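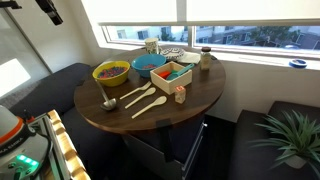
The breakfast nook, set up for scooping and sorting.

Kitchen Table Robot: Frequently Asked Questions

We get a lot of mail about this build, which is wonderful! Most of it asks the same handful of things, so I've collected the answers on one page. If yours isn't covered, write to me and I'll add it. (Ronja Ljungberg, January)

What is the project called, and what does it do?

It's called Trarna. The goal is an arm that can do small table chores: scoop things from one container to another, put a spoon back where it belongs, move a bowl without tipping it. We're working on the scooping part now and I could talk about it all day.

Why work in a dining nook and not a proper lab?

Daylight, benches to sit on, and coffee close by. I also like that the table has the kind of stuff on it you'd find on a real table. A patterned plate and a folded napkin are much more interesting to a vision system than a gray test block. Plus there's a window with a view of trees and balconies, and long evenings of tuning go a lot better with a view.

Did you build the arm yourselves?

No, the arm is a Franka Emika. The home-built part is everything else: the software, the bracket work, the safety stop and the task setups. We did try to build our own arm first. It had four joints and it drooped. I still have it and I'm still fond of it.

Who is "we"?

Me and the people from Brivham, our shared workshop. Anything that makes sawdust gets done there, and anything that needs patience gets done at the table.

What are you scooping?

Small multicolored pieces for the most part, because they're easy to see and easy to pick up off the floor afterward. They live in the yellow bowl. The teal scoop is usually parked in the wooden box with the handle sticking up, which gives the gripper something to aim for. We tried rice for one afternoon and I do not recommend rice.

Why so many utensils?

Because they're all different problems! The metal ladle is shiny and has a long thin handle. The cream plastic fork and spoons are a lot alike, so the software has to look at the ends to tell which one it's reaching for. For the first round we lay them out in a row, and once that goes well we start mixing them up.

How many tries does it take to learn a task?

For the scoop, we guided the arm through it by hand 30 times before it could do anything useful alone. After that it managed 21 good scoops in one evening and I ran up and down the hallway. Yes, there were misses too. They're all in the log.

What software do you use?

Our own, called Prestano. It records the demonstrations, plays them back and lets you mark where things went wrong. It's rough in places (the settings page is a mess, I know) but it does the job. You'll need to be comfortable typing commands.

Does lighting matter?

So much. With the sun coming straight in, the tabletop gets glare and the clear jar is very hard to pick out. We keep the white blinds partway down for most sessions. That one change helped more than a week of fiddling with settings. If your results are fine at 9 a.m. and terrible at 3 p.m., look at your window first.

How do you keep things from sliding around?

Clamps. Buy more than you think you need. There's a black one on the front edge of the table in the photo.

Is it safe to have at home?

Treat it like a table saw. One person holds the stop button and does nothing else. Hands stay off the table while the arm is moving, speed stays low, and pets and kids stay out of the room. We've never skipped this, even for a "quick" test.

What did it cost?

Leaving the arm out of it, we've spent 2,000 dollars, mostly on the computer. The bowls and spoons barely show up in the total.

Can I do this with a cheaper arm?

Please do! Most of what we've learned carries over. Pick one that can lift a full ladle at full reach and check how it holds still, since wobble will ruin your scoops.

What's the Gebremichael test?

Our own challenge, named after the street Brivham is on. The arm has to move everything from one bowl to another, put the scoop back in the box and leave the toy block where it was. Our best run so far got everything except the last part.

Can I visit or help out?

Yes to both. Come by Brivham on an open evening, from 6 p.m. on, and ask for the Trarna bench. If you'd like to help from home, the most useful thing you can do is try the Prestano install steps and tell me where you got stuck.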